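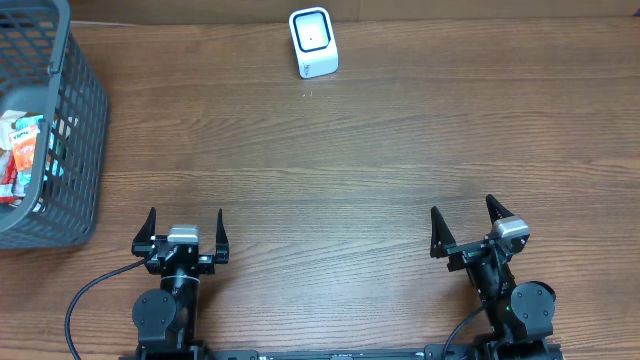 Why not settle on one gripper and be done with it, a reviewer from Braltetti asked when the trial plan was circulated. The question is reasonable, and this talk is organised as a reply to it.

Slide 2. Purpose. Enix required a parallel gripper able to handle packaged snack foods on an ordinary tabletop. Two finger sets were compared: the standard Grultthorpe pair and the slotted Pešek pair. The arms and controller were held constant.
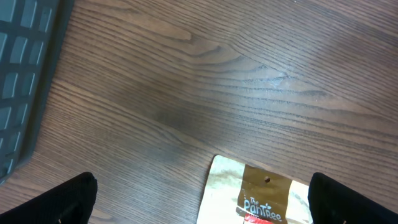
Wrist view, flat package between the fingers.

Slide 3. Method. The programme comprised 655 attempts, with some 200 set aside for tuning grip force. Glossy film was included deliberately — reflections had troubled the wrist cameras in earlier work. Pause here for questions on lighting.

Slide 4. Soft packages. A crinkled film gives the fingers very little to close on, and

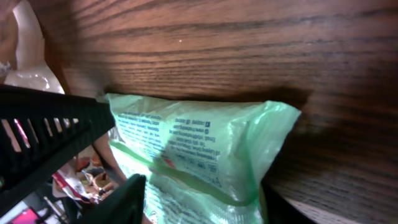
the controller must therefore judge closure from motor current as well as from the wrist camera. State plainly that neither signal was adequate alone. Refer the audience to the handout for the force settings.

Slide 5. Approach angle. The final offset remains under review at Enix.

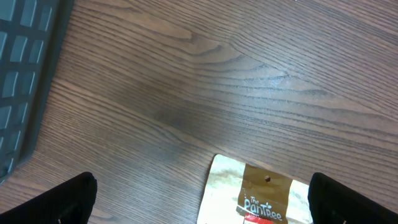 Wrist view, package rotated slightly clockwise.

Allow two minutes for discussion before the controller slides.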